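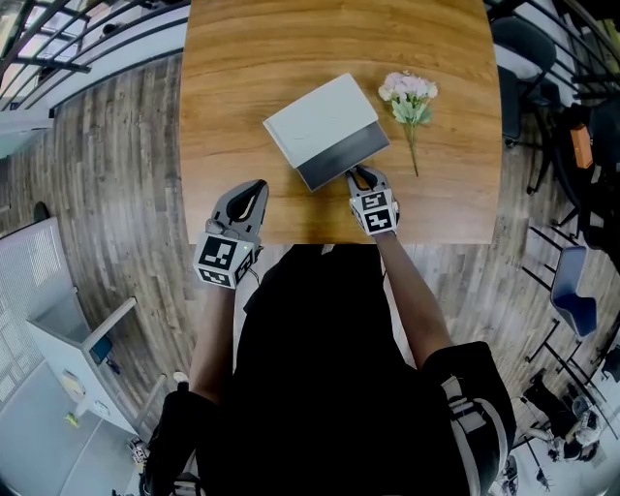

A reader in Brevutport writes that her pose tracks jump sideways whenever a hand turns past a certain angle, and asks whether the filter wants more smoothing. Leave the filter alone for now. Smoothing hides the jump and adds lag, and the planner then closes the fingers late. Most sideways jumps come from marker detection, and most of those can be cured at the bench.

Tips for cleaner marker tracking on hand-held grippers

Wipe the marker faces before each session. A thumbprint on a glossy print is enough to lose a corner under a ceiling lamp. Use a dry cloth. Spirit cleaner lifts the black from some inkjet prints.

Print on matt paper and measure the printed square with callipers. Enter the measured size in the config, not the size you asked the printer for. An error of 2 per cent in the square becomes an error of 2 per cent in depth, and no later step will take it out.

Give every face of a cube its own ID. With two faces in view the solver has eight corners to work with and the flip between mirror poses nearly always goes away. With one face in view, keep the last good pose and reject any solution that turns the cube further than the hand could turn it between samples.

Fix the exposure by hand. Automatic exposure drifts when a pale book cover or a sheet of paper fills the middle of the view, and the white cells of the marker bleed into the black ones.

Calibrate wide lenses with a fisheye model. The ordinary pinhole model with a few distortion terms will look fine in the centre and go wrong at the rim. Take half the calibration views with the board close to the rim — this is the part people skip.

Log at 60 samples a second and stamp each sample when it is captured. Stamps made on arrival carry the delay of the cable, the driver and whatever else the computer was doing. In Fumosis the setting is under Input, Clock, and it is off by default.

Start each recording with both grippers still for 100 samples. The spread of those poses is your noise floor. Write it into the session header so that Zusbridge can set its rejection limit from it. Without the header it falls back to a fixed limit, too loose for small objects.

Check finger width separately from pose. Open fully, close fully, and plot the two ends. If the closed value wanders, fix that before training anything on it.

For thin or floppy things such as stems, cut the planner's approach speed and raise the number of path points. Arruda accepts up to 2,000 per path, though planning slows well before that.

Keep the raw video until the tracks have been replayed once from start to finish. Tracks can be recomputed from video after a config fix. The reverse is not possible.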